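Skurum Reuse Workshop: progress report for March
Prepared for Kvido Kolář, Hanoto Fund

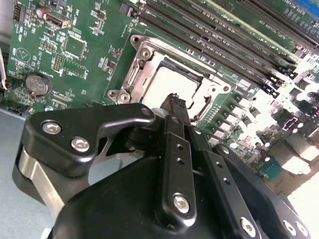
CPU socket and memory slots on a green server motherboard.

Dear Kvido,

You asked for fewer adjectives and more numbers, so I'll start with 284. That is how many server boards came to us from the Torommont clearance, on pallets, on a Sunday, with a packing list that described all of them as "misc".

Sorting is finished. We set 33 boards aside for bent socket pins, which are a nuisance to straighten and a worse nuisance to discover after the processor has gone in. The rest are going through the bench in the usual order: visual check, coin cell, retention bracket, memory slots, power. Screws with worn heads get replaced as we go, and I have stopped pretending that the tin of spares is a stock system.

Memory slots remain the slow part. Every one has to be tested, and the boards have plenty. Fares Boutros has rewritten the test sheet so that it fits on one side of paper — the old one ran to four and was mostly boxes for initials.

Of the 2000 you released for consumables, we have spent the larger share on coin cells and thermal paste. Receipts are attached, including the one that has been through the wash.

Two things are late. The storage racks from Rivadeneyra have arrived without feet, and the labelling guide is still a draft with strong opinions in the margin. I expect both to be sorted before the next report.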